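The mending shelf is open, and it's filling up fast
Gendatcombe Community News, 17th July

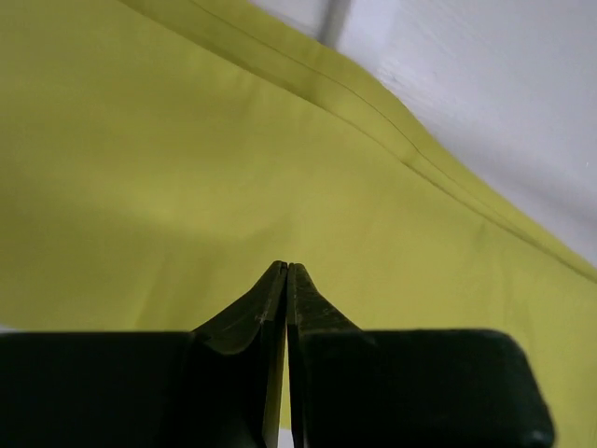 How do you stop a patch from puckering?

Pin it flat on a table, tack it down with big loose stitches, and only then sew round the edge. Most puckering comes from holding the cloth up in your hand while you stitch, so that one layer creeps along and the other stays put.

That was the thing people asked most at the first open afternoon, and I loved how many of you went home and tried it. Since February we've been talking about having a place in Gendatcombe where you could bring a torn shirt or a pair of trousers with a gone knee and sort it out in company, with the right thread to hand. Now we have it! The mending shelf lives in the back room of the Brannigan Hall, behind the library trolley, and it's open whenever the hall is.

A bit about what's on it. The top level is thread, sorted by colour (more or less – the blues and greys have been getting friendly). Below that are the button jars. We had an appeal for buttons in the spring newsletter and I was hoping for a biscuit tin's worth. We got 1,138, and I can be that exact because the junior club threaded them all on to strings one wet afternoon and kept a tally on the whiteboard. If you need one odd brown coat button to match the other five, please come and look. I'd be very surprised if you went away without it.

The bottom level is fabric scraps. Cotton is in the deep basket, wool in the shallow one, and anything stretchy goes in the bag hanging on the end. Do please keep the stretchy things separate, as a jersey patch on a cotton sheet will drive you mad within 2 washes. I speak from experience.

We also have 3 sewing machines on loan from the Noltano workshop, and they are lovely, solid old things. One is set up for denim with a heavy needle, and I'd ask you not to change it unless you're happy changing it back. The other two are for general use. There's a card tied to each with the threading drawn out step by step, and if you get in a tangle, take the whole lot out and start again from the reel. It's always quicker than picking at it.

Now, darning. I had no idea so many of you wanted to learn to darn! We ran out of mushrooms (the wooden sort) very early on and ended up using a tennis ball, a light bulb and a rather nice round pebble, and all of them did the job. For anyone who missed it, the short version goes like this. Start well outside the hole, where the knitting is still strong. Run your lines up and down first, leaving a tiny loop at each end so the darn can shrink a little with the sock. Then weave across, over and under, and push each row up snug against the last with the side of the needle. Don't pull. If the hole closes up as you work, you're pulling. And do use a colour you like, because bright darns are a joy – there was a mustard one on a navy heel that got passed round the whole room.

Moth holes were the other big subject. Before you mend anything woollen, put it in a bag in the freezer for a fortnight, otherwise you may be sewing up a jumper with the culprits still inside. After that, small holes can be closed with a single strand pulled from the inside seam, and you'll struggle to find them again afterwards.

People have been asking about curtains. We can't take full-length ones on the hall tables, as there isn't room to lay them flat, but the Grivotent rooms up the hill have a long cutting table and are happy for us to use it when there's no class on. Ring them first. They'll want to know how wide your curtains are, so measure before you pick up the phone.

On money, the hall fund has set aside £2,000 for the year, which covers needles, thread, servicing the machines and a decent iron. The iron is my favourite part. Pressing a seam as you go makes more difference than anything else I could teach you, and it's the step we all skip when we're in a hurry to get the thing finished and wear it.

Things we could still use: sharp scissors, hook and eye tape, zips of any length with working pulls, and large reels of white cotton. Please don't leave bags outside the hall door, as the rain gets in under the porch. Bring them in and pop them on the chair next to the shelf.

Zips will be the subject of the next afternoon. Bring something with a broken one and a seam ripper if you own it. Tea is on the side and the biscuit tin could do with a top-up.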